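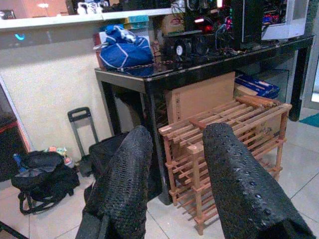

The view past the gripper's fingers at Lodholm, computers and all.

I'd been meaning to get to one of the Lodholm open days for ages, and when I finally went, I spent most of the afternoon bugging Oanh Khúc with questions. She runs the demos and she talks fast, so my notes are a mess.

"People want it to dance," she told me, laughing. "And I keep telling them, no, we unpack things!" Unpacking is what her project, Wunero, is all about – getting small parts out of boxes and foam without bending anything. I asked why anybody would pick that. "Have you ever opened a box of 140 parts by hand?" she said. I have not, and after talking to her I don't plan to.

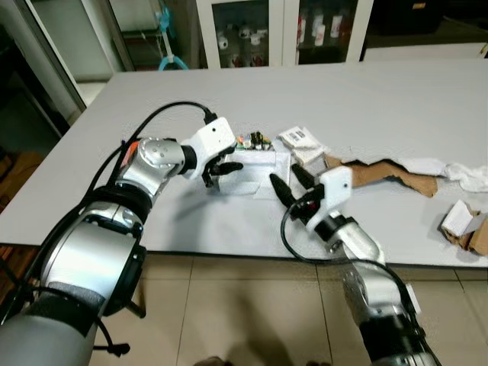 What I really wanted to know was how hard it is with two arms, and Oanh lit up at that one. "One arm is easy to teach. With the second you're teaching manners," she said. "Who goes first, who holds still." Her coworker Jinfeng Shi (he writes most of the software) leaned in to say that circuit boards worry him more than the arms do. "I'd take a mug any day," he said. "You can grab a mug pretty much anywhere."

They started on this in July, and Oanh would like to try thinner fingers next, if she can talk Jinfeng into redoing his settings. He made a face. I asked them both if they still open their own mail by hand. "With my keys," said Oanh, "like everybody else."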